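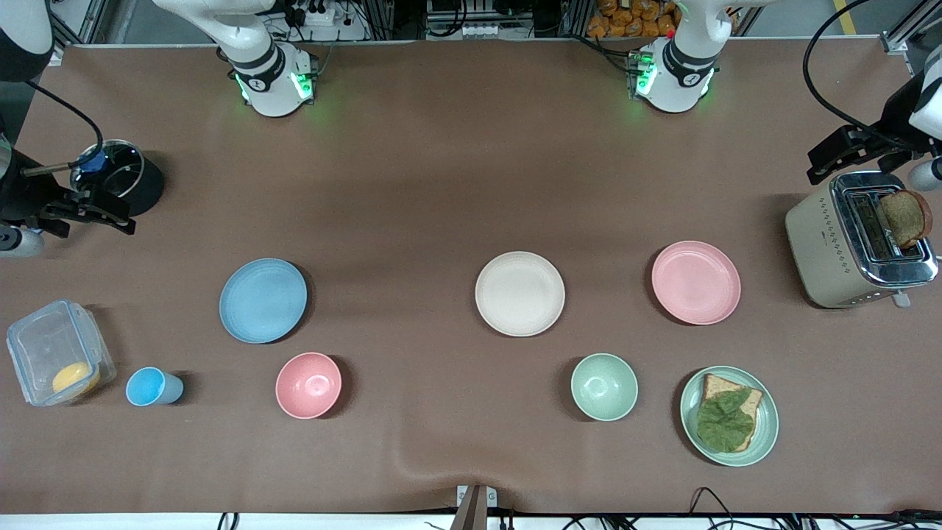

Etley Robotics Club: Breakfast Bench Set-up

1. Wait for green lights on both arm bases.
2. Set out the dishes. Colors are up to you. The arms have no taste.

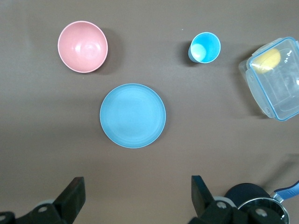

Wrist Camera Check

3. Open the fingers wide and park them over the near side of the table.
4. Save the view as 3524.

Caution: keep your own fingers out. Spares are not in the kit.
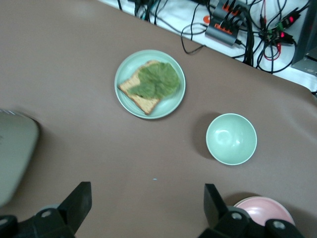

5. Repeat for the other wrist and save as 3625. Mixing up the two costs you a sandwich.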